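1/ Bedroom thread! I have spent most of February putting my bedroom back in order and I am unreasonably happy about it, so you're all getting the full account. Fabric, folding, the bed, the awful drawer. Mute me now if you only follow for the bread.

2/ Background for new people: I live in Holtavell, top floor, sloping ceiling, one window that sticks. The bedroom has always been where everything went when I wanted the rest of the flat to look nice. You know the sort of room. Door closed when people come round.

3/ The thing that got me going was a piece of cloth. I was in Firkamdale for the Saturday-type market they do in the old tram shed (whatever they call it now, the sign has changed again) and there was a stall with nothing but cotton in hot colours. I walked past it, got as far as the cheese, and walked back.

4/ It's red. Or it's orange. I have had this argument with myself every morning since. The stallholder had it down as "Salinas" on a little card, after the place she gets the dye idea from I think, and I've been calling it the Salinas ever since, like it's a ship.

5/ What I love most is what it does when it isn't folded. Flat, it's a cheerful red cloth and that's your lot. Bunch it up and the creases go deep and rusty, and where the light gets through the thinner bits you get proper coral and salmon. I could look at it for ages. I have looked at it for ages.

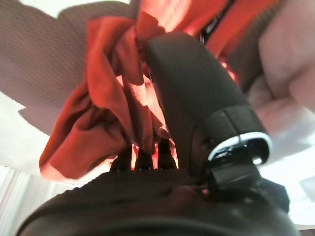
6/ Right, washing, as I know somebody will ask. Wash a new red cloth by itself. Then wash it by itself again. I did mine in a bucket first and the water went the colour of tomato soup, so please don't trust it near your white pillowcases until you've seen clear water come off it.

7/ I use Zostia soap flakes for this. They're nothing fancy, they come in a box with a lid that never shuts again once you've opened it, and they rinse out well. Cool water, swish it about, leave it while you have a cup of tea, swish again, rinse.

8/ Drying: over a rail, out of direct sun if you can manage it. My gran had red curtains that were pink down one side for as long as I knew her. She liked them that way! I'd rather keep mine red for a bit.

9/ And I don't iron it. I tried once. It looked like a tablecloth at a school fete and all the life went out of it. It was crumpled again by bedtime and much the better for it.

10/ OK so the bed. My big discovery this month is that I'd been doing the bedroom in completely the wrong order. I used to start on the floor, because the floor was the embarrassing bit, and everything from the floor went on the bed, and then it was eleven at night and I couldn't get into bed.

11/ Now I do the bed first. Strip it, turn the mattress if it's due, clean sheet on, duvet on, done. Once it's made you don't want to dump things on it, and it's also a lovely big clean surface to fold on. Both of those are true at once and somehow it works.

12/ The order I've settled into, for anyone who wants to copy it:
Window open (or in my case, window thumped, then open).
Bed stripped and made.
Clothes off the chair.
Soft things folded on the bed.
Floor last.

13/ "Clothes off the chair" deserves its own post. The chair has been a problem since I moved in. I don't think I have ever sat on it. I put it on the landing for a week to see if I'd miss it and the clothes just went on the radiator, so the chair has been allowed back in.

14/ What has helped is a hook. One hook, on the back of the door, for the thing I've worn once and will wear again. If there's already something on the hook then one of them has to go in the wash. I'm weirdly strict about it and I'm enjoying being strict.

15/ Folding cloths and throws: I do thirds. Long side into thirds, smooth it with your palm, then thirds again the other way. Put the folded edge facing out on the shelf and it'll slide out without dragging its neighbours along. Halves and quarters always went floppy on me.

16/ Thin cotton is a pain for this as it won't stay where you put it. Don't fight with it in mid-air. Lay it down, find two corners, give it a good shake from there and let it settle before you try the first fold. If it comes out wonky, shake it out and have another go.

17/ Also, do the side of the bed you never use. I sleep on the left, so the right side turns into a sort of lay-by for socks and library books and the phone charger that doesn't charge. I've started finishing over there, with the red cloth the last thing in my hand, and it makes a dull corner feel quite jolly.

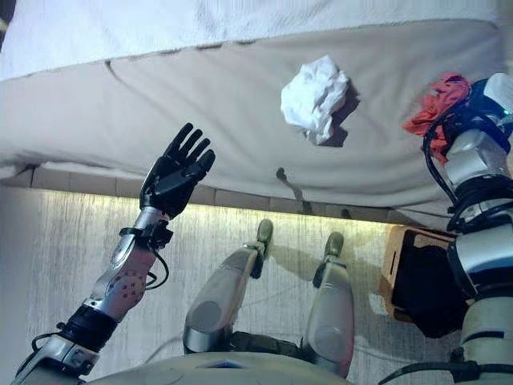
And the mattress looks better when the cover's been pulled tight on both sides, which sounds obvious, but I'd been tucking mine in on my side only for years and wondering why it rode up in the night. Walk round. Tuck the other side. It takes no time at all.

18/ The awful drawer, as promised. It's the bottom one, it's wide and shallow, and it had been stuck half shut since the autumn. I'd assumed it was broken. There was a rolled-up belt caught behind it, and a receipt from the Firkamdale market for £48 that I can't account for at all. What did I buy?? There's no clue on it except the total.

19/ (If it turns out to have been cheese I will let you know.)

20/ I rubbed a bit of candle along the runners before I put the drawer back and it now glides. Glides! I've been opening it for no reason. If you've got an old chest that groans, do this tonight – a plain white candle is fine, rub it on quite hard, and wipe off the crumbs.

21/ Things I still haven't sorted: the top of the wardrobe, where I've put things for "later"; the lamp with the wobbly neck; and the curtains, which are beige and have been beige at me since the day I got the keys.

22/ I did think about getting more of the Salinas cotton for curtains. Imagine the morning light coming through it! The whole room would go orange. I'm not sure I could wake up to that every day, though in the middle of February I was very tempted.

23/ A few of you asked where the cloth is going to live. Over the end of the bed in the daytime, I think, and round my shoulders when I'm reading. I'm not going to be precious about it. It likes being picked up and squashed and thrown down again, and it's the only thing in the room that looks better for it.

24/ Next up is the landing cupboard, which contains a tent, and I'm going to need a run-up. If anyone has a way of folding fitted sheets that works on the deep ones, please put it in the replies. I've tried the tuck-the-corners method and I end up with a ball every time.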